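Tilik 2 Height-Adjustable Bench
Set-up Guide, Section 5: Levelling, Surface Care and First Use

Issue date: 2023-10-08
Prepared by Wumpini Sulemana, Fandside Technical Publications

5.1 Before you start

Complete Section 4 (Fitting the Top) before going any further. The top must be fixed at all points with the bolts supplied in bag C. Do not level a bench with a loose top – the readings will change when the bolts are tightened.

You will need:
Spirit level, at least 395 mm long
10 mm open-ended spanner
Soft cotton cloths
Mild washing-up liquid
The key card supplied with the control box

CAUTION: Two people are needed for any step that involves lifting. Do not lift the bench by the top. Lift by the cross rail only.

5.2 Levelling the feet

1. Lower the bench to its lowest position and switch off at the wall socket.

2. Slacken the lock nut on each foot by two full turns. The lock nut is the upper of the two nuts. The lower nut is welded to the foot and must not be forced.

3. Place the spirit level along the back edge of the top. Turn the rear feet until the bubble is central. Turning a foot clockwise, as seen from above, lowers that corner.

4. Repeat along each short side, adjusting the front feet only.

5. Place the spirit level corner to corner in both directions. If the bubble is off centre, return to step 3.

6. Hold each foot still and tighten its lock nut against the leg. Check the level again. Tightening can move a foot by a small amount, and on hard floors this may be enough to make the bench rock.

Note: On carpet or rubber matting, leave the bench to settle for 10 hours and repeat steps 3 to 6. The Valtham wide foot (sold separately) is advised on soft flooring.

5.3 Surface care

The standard tops have a matte finish. They may be used straight away once the protective film has been removed.

1. Peel the film from one corner, keeping it low and flat to the surface. Do not cut the film on the bench.

2. Mix a few drops of washing-up liquid in warm water. Wring out the cloth well and wipe in straight lines from back to front.

3. Wipe again with clean water, then dry with a second cloth. Water left standing on a matte surface can leave rings.

4. Look along the top from a low angle with a lamp or window behind it. A matte top will still show broad, soft highlights. Hard-edged bright patches are usually traces of film adhesive; treat these with Amissah Label Remover, following the directions on the bottle, and repeat steps 2 and 3.

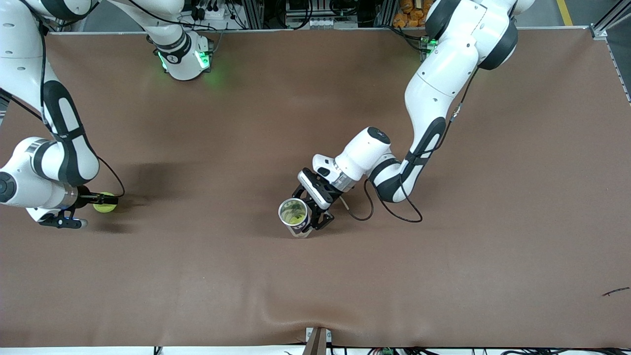
5. Run a dry cloth along the front. Fibres that catch on the cloth indicate a rough spot, which should be reported before the bench is put into use.

CAUTION: Do not use wax, furniture polish, scouring pads or any cleaner containing bleach. Polish makes the finish shiny in patches and cannot be fully removed.

5.4 Setting the height limits

The control box leaves the works with no limits stored. Set both limits before placing shelves, drawers or other fixed items near the bench.

1. Switch on at the wall socket. The display shows two bars.

2. Hold the key card against the panel until the display flashes.

3. Press DOWN and release at the lowest height required. Press SET.

4. Press UP and release at the highest height required. Press SET again. The display stops flashing.

5. Run the bench through its full travel once, watching the mains lead throughout. The lead must hang free at both limits.

Note: If the display shows E5, the limits have been stored too close together. Remove the key card, wait for the bars to return and start again from step 2.

CAUTION: The stop sensor responds to resistance under the top. It does not protect items standing on the top from striking a shelf above – allow for their height when setting the upper limit.

5.5 Changes since the July issue

Step 6 of 5.2 reworded after comments from Iddrisu Boateng (site fitting).
Wide foot note added to 5.2.
Error code corrected in 5.4. The July issue gave this as E2.

Checked by Adjoa Akpalu. Continue to Section 6, Cable Tray and Accessories.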